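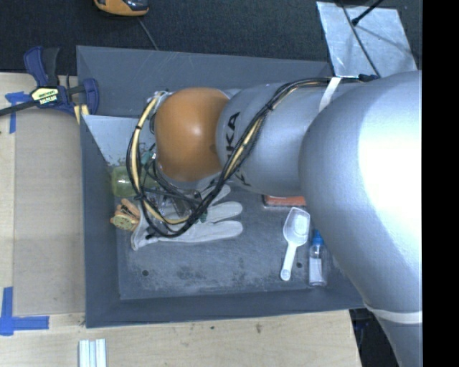 KUKA arm over a grey bin on a wooden tabletop.

Trilach Repair and Reuse Fund
Progress report, second period, to April

Summary

We were asked to report against the four aims in the grant letter. Two are on track, one is late and one should in our view be dropped. The money is being spent at the planned rate, but we would caution against reading too much into that, as it mostly reflects rent and wages.

Aim 1: Repair evenings

There were 12 evenings in the period, all of them at the Vevby hall. Visitors brought in 107 items. The sign-in sheet has a box for "fixed", and 60 of those boxes were ticked. We doubt the figure. Some repairers tick the box when a kettle switches on, others only when the owner has taken it away and not come back, and lamps that needed nothing but a new bulb are in there too. Last period's report gave a success rate without saying any of this. We would ask that it not be quoted again.

Attendance fell after the clocks changed. The partners at Gastus put this down to the lighter evenings. It may equally be the new start time of 6.30, which several regulars told us was too early for anyone coming from work. We have moved it back to 7.

Aim 2: Tool library

Open as planned and well used at weekends. Drills and the carpet cleaner go out constantly. The sewing machines hardly move -- we bought them on the strength of a survey in which people said they would borrow one, and saying so cost them nothing. Two tools have not come back. The deposit is too low to cover either and we propose to raise it.

Aim 3: Spare parts store

Late. Maglaya delivered the shelving in the wrong depth and the replacement came without brackets. Parts are still in boxes in the back corridor, sorted by whoever opened them. The labelling software we were encouraged to buy does less than the old card index did, and the licence is up for renewal in the summer. We do not intend to renew it.

Aim 4: Waste saved, by weight

The grant letter asks for kilograms kept out of landfill. We can produce a number, and we have seen how other schemes produce theirs: take a standard weight for each type of item and assume none of it would have been repaired, sold or left in a loft. Weighing toasters at the door slowed the queue and told us what toasters weigh. We ask the fund to let us replace this aim with follow-up calls to owners, three months after the visit.

Spending

Rent, wages and insurance are in line with the budget. Tools are slightly under. Shelving is over, pending a credit from Maglaya, and we have not counted that credit until it arrives.

Decisions needed

Agreement to drop aim 4 in its present form, and to move the unspent tools money to brackets and bins for the store. We would need both before the hall booking is renewed in June.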